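Four Games at Orent and I Need a Nap

25 April 2026

Ok quick one, kids' lunches to pack and I'm already behind.

So we dropped two of four at Orent. Could've been worse. Should've been three wins, if you ask me, and you did, by clicking on this.

Game one. Fine. Good, even. Starter went deep, bullpen barely had to stretch, everybody hit. Won 8-2. Texted my brother a bunch of exclamation points. No reply, he's an Orent guy now.

Game two I missed the first half of because the stream kept dying. Came back in and we were already losing. Stayed losing. Moving on.

Game three is the one I want to complain about. Tied in the eighth, runner on second, nobody out, and we bunt. With the guy who's hitting everything! I've watched Tumulia baseball long enough to know the bunt is coming, I could feel it from the couch, and it still made me yell loud enough to wake the dog. Popped it straight up. Runner stuck there, inning over two batters later, and they walked us off in the ninth. I don't hate bunting. I hate bunting there, with him.

Then we go and win game four in extras like nothing happened. Tired arms, ugly swings, a wild pitch brings in the go-ahead run. I'll take it.

The catching thing. I know, I keep bringing it up. But that's 2 passed balls in the series and one of them cost us. The kid can hit, I'm not saying bench him, but give him a day off once in a while. His legs looked gone by the end of game four. Thats not a knock, it was a long game.

Also the crowd for the finale, 583. Five hundred eighty three! I know its April and I know it was cold but come on, Orent. You've got a nice little park and a team that's playing pretty well. Go sit in it.

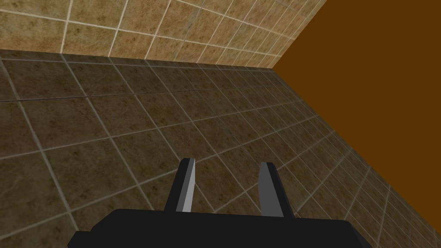 What's next

Home against Flovimura, then Adeyemi comes in right after. Flovimura can't hit lefties at all so naturally we have no lefties lined up to start. Adeyemi scares me more, they run on everybody and see above re: our catching.

I'd be happy with a split of the Flovimura games and something better than that against Adeyemi. Probably have it backwards.

I'll be at the opener if I can get out of work on time. Third base side, old blue cap, eating something I shouldnt. Come say hi. Don't ask me about the bunt.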